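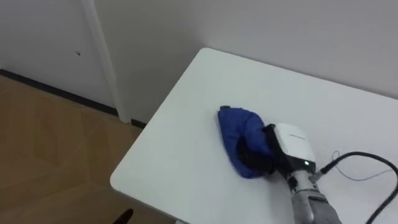 Figure 1. Right gripper closed on the blue cloth.

Wiping a Table with a Two-Armed Robot: What We Can and Can't Claim
Project report, Cisville robotics course
Verena Koller
August 6, 2024

1. What we set out to do

The course handout says that a robot which can wipe a table is "a short step" from one that can help in a kitchen. I did not believe this in June and I believe it less now. Our group picked the wiping task anyway, because the cloth was cheap and the other groups had already taken the blocks and the cups.

The goal was for the right arm to grasp a cloth, press it to the tabletop and move it across a marked area. The left arm was supposed to hold the far corner of the cloth flat. We dropped the left arm from the plan after 2 weeks. The two arms kept getting in each other's way in the simulator, and none of us could say what the second one added.

2. Setup

We used the course robot, which everyone calls Flidel after the name on its login screen. Motion commands went through Grikov, the control program written by last year's class. Grikov works, but its comments are thin and the units change from file to file. A good part of our first lab hours went to finding out that one function wanted degrees.

For learning from recorded motions we used Lis, a small training script supplied with the course. Lis trained for 3,000 steps on each run. I asked why that number and was told it had worked before.

3. Method

One of us guided the arm through the wipe while the others logged the joint positions. We recorded 100 runs this way, all with the same cloth. Each run began with the cloth dropped on the table, and we tried not to arrange it. I say "tried" on purpose. By the second afternoon we were all dropping it in a way that left a nice fold sticking up for the fingers, and I doubt the later recordings are as varied as our log makes them look.

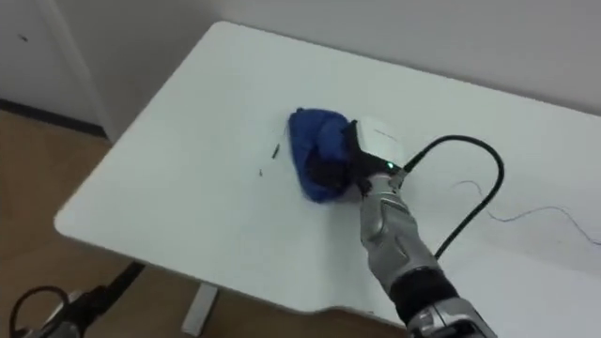 Pressing was harder to get right than grasping. A bunched cloth can sit under the fingers and look perfectly convincing while only a small part of it touches the table. From the head camera you can't tell how much force is going down, and we had no force reading we trusted. We ended up setting the height of the hand by eye, which is a weak basis for anything we say about wiping.

4. Results

The trained arm usually reached the cloth and closed on it. Whether it wiped is another matter. Our scoring sheet gave a pass if the cloth moved across the marked area in the gripper, and nothing on the sheet asked if the table was cleaner. Waltraud Berchtold, our instructor, pointed this out at the midterm review – we kept the sheet because changing it would have meant scoring everything again.

I would call the result a cloth-moving behavior. The poster says "wiping," and I was outvoted on that.

5. Changes for the next group

Use more than one cloth. Put something measurable on the table, such as dry-erase marks, and score what is left of them. Have a person from another group drop the cloth. Write the units into Grikov before doing anything else; our corrected notes are in the shared course folder, along with the full run log and the scoring sheets.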